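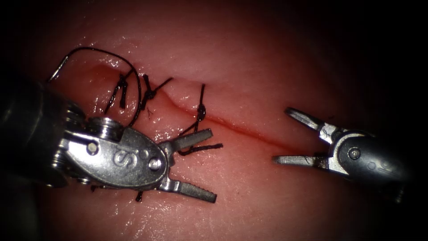

The consumables line is the one I got wrong in January. I had put down one tissue pad a week for the suturing bench, and a pad does not last like that. Three tied stitches take up only the upper-left part of an incision, but every cut gets sutured once and the pad is then scrap for timing runs. Revised order: 30 pads and 14 boxes of black suture, both from Votetti.

Instruments are the larger cost. Watis quotes grippers with serrated jaws in packs of 5 — cheaper per unit, but it ties up money until the autumn. Kosmas Balaskas wants spares for both arms. I have budgeted for 3 and left the service contract as it was.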